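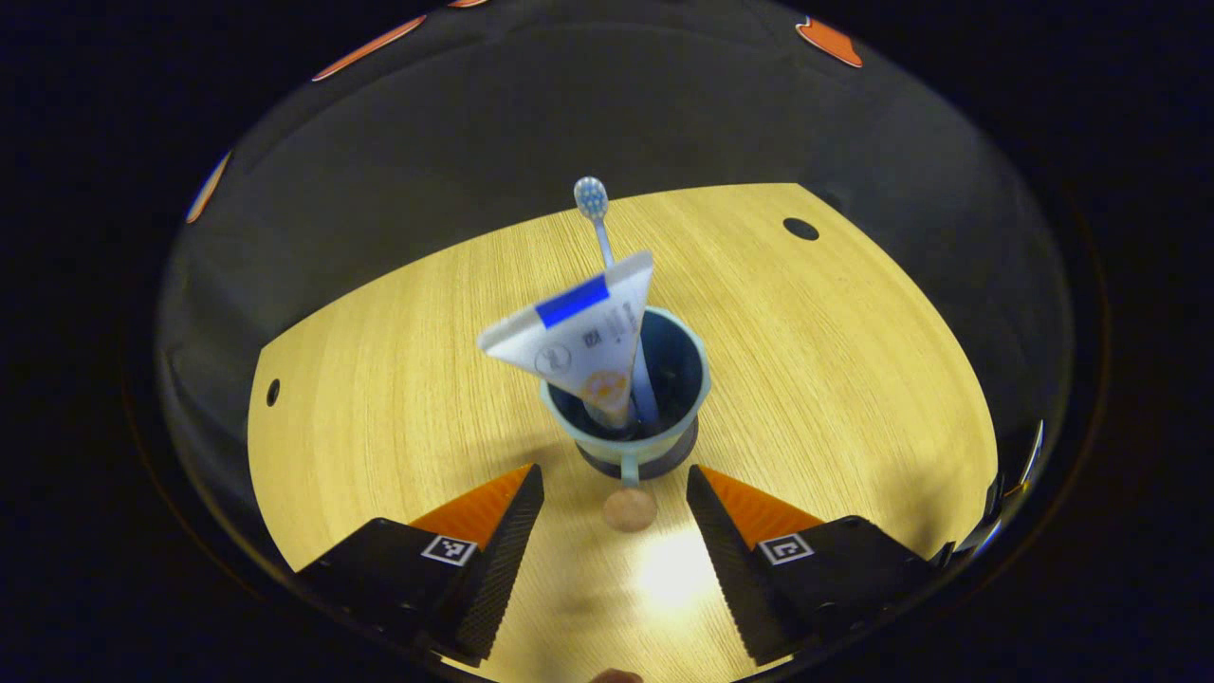 *View from the Grenora hand gripper, with cup, toothbrush and toothpaste tube on the table.*

## Grenora hand gripper, set of 2

The Grenora is a hand-held gripper for collecting examples of everyday tasks. You hold it, you do the task, and the camera on the tool records what the fingers do. No robot arm is needed during collection.

Each finger has a ridged inner face and carries a square marker, so the opening between the fingers can be read later from the video. The wide lens keeps both fingers and the objects in view – please check this before every session.

**In the box**

- 2 grippers with camera
- 5 spare marker labels
- charging cable and carrying case

**Good to know**

We advise to begin with small bathroom or kitchen objects and to change their position between recordings. Put the toothbrush in the cup, take it out, turn the cup, repeat. Slow and steady movements give cleaner data than fast ones.

Recordings are saved one file per attempt. Failed attempts can be marked with the side button and sorted afterwards in Lapointe, our free desktop program.

**Price:** £659 per set, delivery from our Grerbridge store included. Orders made before 22nd June are sent in 16 days, later orders in July.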